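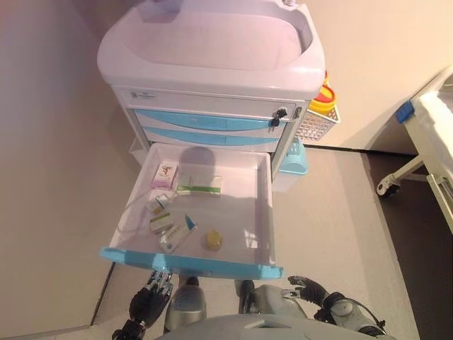 Fig. 1. Supply cart with the lower drawer open, two-handed robot in front.

Service Robots, Week 8: Can a machine tidy a drawer yet?
Catherine Jardine, Vambridge

Sorting a supply drawer is a dull job, and a good test. The boxes differ in size and lie at odd angles. A small round jar sits among them and can roll. A person does this without thinking. A robot has to find each item, choose a grip and keep clear of the drawer walls.

1. Grasping
Most of the trouble is in the last inch. Metal fingers with dark rubber tips hold a box well if they meet it squarely. The thumb has to close from the other side, and in a drawer there is little room for it. The knit glove covers the palm and leaves the fingertips bare.
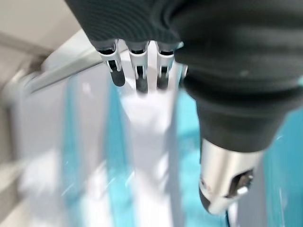 2. Seeing
A wrist camera gets close to the work, but its view blurs when the hand moves fast. The hand also throws a shadow on whatever is under it, and simple vision software may take the shadow's edge for an object. Compare the floor below.
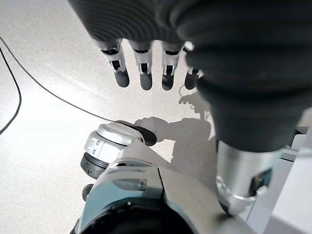
3. Where we stand
Not yet, for unsupervised work. Slow, watched work on a known cart is closer - see Siu, chapter 2.

For March: list nearly 200 chores from one ward shift and mark those you would hand over.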